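Merville Shared Workroom: Progress Report to the Arain Fund
23/12/2022

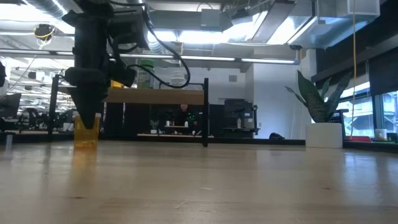
Yellow cup on the light wooden table, with the desk area behind.

Fitting out of the workroom is now largely complete. The main table has been in daily use since October, and the desks beyond it are occupied. Plants have been placed in the desk area at the request of users.

Expenditure for the period was £1,488, covering tableware, shelving and surface care. Of the 30 cups ordered from Grostby, six arrived chipped and have been returned for credit.

Three items remain open: additional task lighting, labelling of the cupboards and a written cleaning rota. Jamshid Shirazi will oversee these and report to the Fund when they are closed.

Submitted by Tomás Ó Néill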